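Sorting and Storing Small Household Items: The Clothespin Case

Project report, second term
Group members: Kiran Gautam, Marlene Strobel, Tatu Nzioka
Supervisor: Harish Rajput

1. Introduction

In our course we had to choose one small problem from daily life at home and study it during the term. Our group has chosen clothespins. In the student house Sarnard, where two of us live, the clothespins are kept in one bag for all the floors. They get mixed, they become tangled, and many are lost between the drying room and the balcony. We wanted to find out if a simple open tray is better than a bag, and which kind of clothespin is the easiest to pick up from a flat surface.

2. Work place and materials

We made all the trials on a dark brown marble surface with white veins. The walls on three sides have a cream panel with an oval pattern. We used plastic clothespins in different colours, each with a metal spring, and a white tray with rounded corners and raised sides. The tray stays near the centre of the surface.

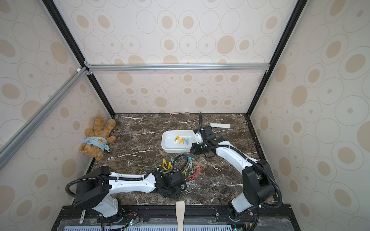 Figure 1. The work surface with the tray, the clothespins and the teddy bear in the corner.

The teddy bear with the light blue shirt belongs to Marlene. We used it in a different task, about folding small clothes, and that task is described in the report of the Tomar group.

3. Method

One trial is finished when every clothespin is in the tray. Before each trial the clothespins are scattered again by hand. We wrote down the time and any clothespin that was dropped. In total we planned 100 trials, and we completed them in November, except 2 which we had to repeat because the stopwatch was not started.

4. Observations

The position of the clothespin is more important than its size. When a clothespin lies alone on its side, it is easy to take it by the middle, near the spring. When several lie close together, for example a purple one with a lime-green one over its lower part, the upper one must be moved first. The bright yellow one is very easy to find on the dark stone. Darker colours such as plum and teal need more attention, and we wrote this remark in our notes many times.
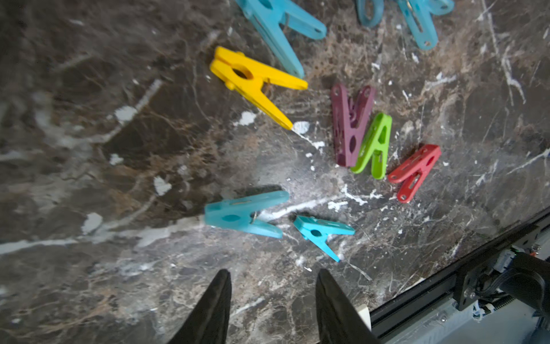
5. Results and discussion

The mean time for one trial was 28 seconds. The slowest trial needed 122 seconds, and in that trial three clothespins were hooked together. With the tray we could see at once which colours were inside, but a tray needs more space on a shelf than a bag. Girish Joshi, who tested our method, preferred the bag for carrying and the tray for the drying room.

For a next project we recommend to compare light and dark surfaces, and to try also wooden clothespins.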